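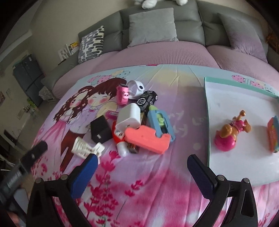

Ralumwood home trials group, minutes, 6/5/23

Quorum ok. Last minutes approved, no changes.

1. Hand-held gripper kit (Luvex)
Offer is 16 kits on a 36 month lease, training included. Stergiou quote still not in, so no side by side yet. Agreed not to wait for it past next meeting.

Points raised:
- want a buyout price at month 20, Luvex to confirm in writing
- spare pads: are both colors the same part? Data sheet doesnt say
- repair turnaround not in the offer at all
- lease would start in December at the earliest

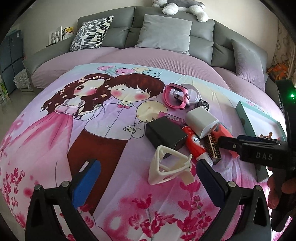
2. Task list for the trial
Tidy-up task stays as the main one, kitchen task dropped for now. Some 40 sessions per home felt to be too many, left open. Discussion on item mix. Boxes on their own are too easy, group wants odd shapes and slick surfaces in with them, along the lines of the red bottle with the ribbed cap lying up against the black box. Soft, printed covers like the cartoon blanket to be allowed as a work surface, no swapping for plain table tops. Open-sided tray or box as the target, mint green one is fine. Request for a written rule on what counts as a drop, agreed, draft to be sent round.

3. Software
Prurneo upload tool reviewed. Slow on home wifi, login times out. Labeling screen liked. Ask if sessions can be held on the device and sent overnite. No decision.

4. Decisions
- Luvex offer: hold, subject to buyout price and repair terms
- Stergiou: one more reminder
- Prurneo: extend test account, no payment yet

5. AOB
Storage cupboard key missing again. Next meeting same room, start half an hour earlier.

Meeting closed.

3 shares | 2 comments

Recent items
Minutes: budget for home trials
Luvex offer, questions sent
Prurneo test account: how to log in
Form for host homes (updated)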